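Student project report, rental housing unit
Group: Nélida Montecinos and Ga-eun Na

## Why we chose this subject

Our project compares what a rental listing promises with what the tenant finds at the inspection. We both looked for a flat last year as new students, and we lost many evenings travelling to places that were not like the text. We wanted to measure this in a simple way.

## Method

We collected 14 listings within walking distance of the campus. Five came from the agency Zeltau, five from Fledeo, and the others were put up by private owners. For each listing we wrote down the rent, the bond, the heating, the parking and the distance to the bus stop. Then we asked for an inspection.

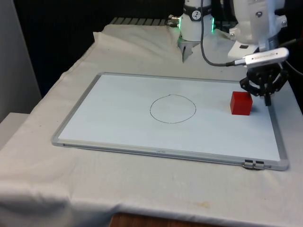

We were allowed to see nine of the flats. The others were already let when we rang, although the listings stayed online until December. We used the same form for every visit, and we filled it in separately before comparing our answers.

## Results

The rent was correct in all nine flats. The weakest point was the distance to the bus. The listing for the Szénási building says "two minutes to transport", but Ga-eun needed nine minutes at a normal walk, and the way back is uphill.

Heating was the second problem. "Heated" can mean a fixed system or one small portable heater in the hallway – both were described with the same word.
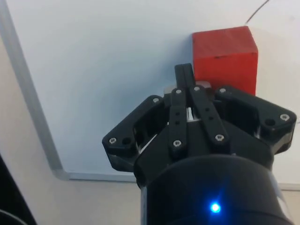
Parking was usually described well. Only at Veletti Court did we find that the space must be paid for separately, and the agent told us this on Friday evening, after we had asked two times.

## Limits

Our sample is small and covers one neighbourhood only. Also, we did not sign any lease, so we cannot say how the bond is handled at the end. If we did the work again, we would ask the current tenants about their winter power bills. The blank inspection form is in Appendix A.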